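From: Ebony Te Moana
To: Trevaskis neighbors list
Date: February 16, 2026
Subject: Re: Ward boundary hearing and the council seat

Answering the questions from the weekend in one message so they don't end up in five threads.

> I thought the filing deadline had already passed. Does anyone know
> who is running for the open seat, and is it true that our side of
> Kirnora Street votes in a different ward this time? I asked at the
> library and got two different answers. Also, is anybody going to
> ask the candidates about the bus?

The deadline has not passed. Nomination papers are due at the clerk's window by the end of February. A candidate for a ward seat needs 40 valid signatures from registered voters who live in the ward. Get more than that, because the clerk throws out any signature where the address doesn't match the voter roll, and apartment numbers are the usual trouble.

On the boundary, the library was half right both times. The draft map moves the even side of Kirnora Street, from Briltell Avenue down to the rail line, out of Ward 4 and into Ward 9. The odd side stays where it is. That comes to 412 registered voters by the clerk's list. The map is still a draft and the council has to vote on it. If it passes, it applies to this election, so anyone collecting signatures on the even side should wait or collect extras elsewhere.

Two people have taken out papers so far that I know of. I'm not going to name them here, as neither has filed and one asked me not to. When they file it is public and I'll post it.

As for the bus, yes, I plan to ask. The Trorkumik line lost its evening runs last year and the reason given was low ridership. The ridership count was done during the bridge closure, when the bus wasn't stopping on our end at all. I have the count sheets if anyone wants copies. I would like each candidate to say whether they would vote to put the evening runs back, yes or no, and where the money would come from.

The hearing on the map is in the council chamber, second floor. You get three minutes to speak. Sign the sheet at the door before it starts, since they won't add names afterward. Written comments count the same and can be sent to the clerk by mail or dropped off. Put your street address on them or they go in the pile nobody reads.

We printed 900 flyers and have gone through most of them. I still need people for the blocks north of Briltell. It takes an evening if you do both sides of the street. Do not put flyers in mailboxes, only on doors or hand to hand.
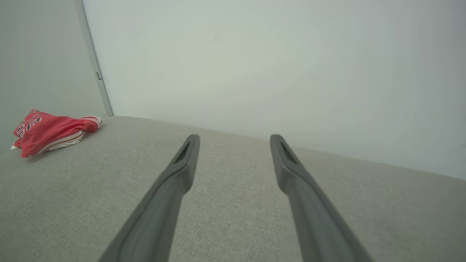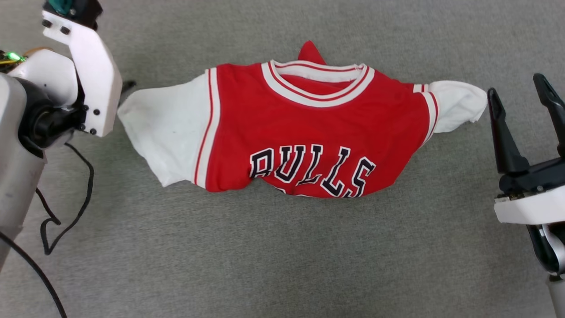
The candidate night still needs a moderator. It should be a person who lives outside the ward and hasn't given money to anyone running. Questions go on cards, one to a card, and the moderator reads them out. Last time people came in campaign shirts and it got loud in the front rows, so I'd ask everyone to leave those at home. A Bulls shirt like the red and white one is fine by me. Doors open half an hour ahead and we need the chairs put back afterward.

If you can moderate, or know somebody who would, write to me off the list. Same for flyers. Please don't reply to everyone just to say you're coming.

Ebony Te Moana
Trevaskis neighbors list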